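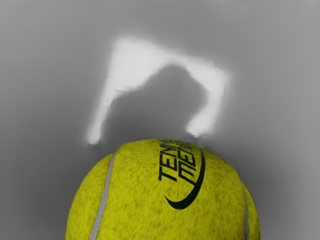 M. Shehu

Jan 11, 2018

Felt samples, second round. Picked up where I left off in September, when the Grerkham wool kept coming out thin on one side.

Carded the new batch twice. First pass still had clumps near the edge of the drum, second pass was fine. Weighed out 100 grams for the main piece and 30 grams for the test square. Laid both in six layers, each at right angles to the one before. I pulled the tufts shorter than last time and overlapped them by about a finger's width. It takes longer but the pile looks more even before wetting.

Water hot from the tap, a little olive soap. Rolled the test square 500 times in the bamboo mat, turning it a quarter every 100. The main piece got the same. My wrists were sore by the end, so the Gusico rolling machine needs to be fixed before we try anything bigger. The belt slips as soon as there is any weight on it. I took the cover off and the tension screw is stripped. Parts list is taped inside the door.

Results so far:
Test square shrank by a third in one direction and a little less in the other. Edges firm. Pinch test OK, no loose fibers lifting.
Main piece is still soft in the middle. I think the mat was too wide and the pressure went to the ends. Gave it another go by hand on the ribbed board and that helped.

Dye: used the Plironen yellow with a very small amount of green. Came up patchy on the main piece – darker where the felt is denser. The test square took it evenly. Next time dye the fleece before carding, and keep a pinch of undyed wool back to compare.

Both pieces are drying flat on the rack by the window. Please don't move them to the radiator, the last one curled.

To do:
Measure thickness at the corners and center when dry.
Rub test against the old woven cloth, same weight on both.
Order a stripped-screw extractor and a new tension screw.
Check whether the soap leaves a film. I rinsed with vinegar this time but lost track of how much went in.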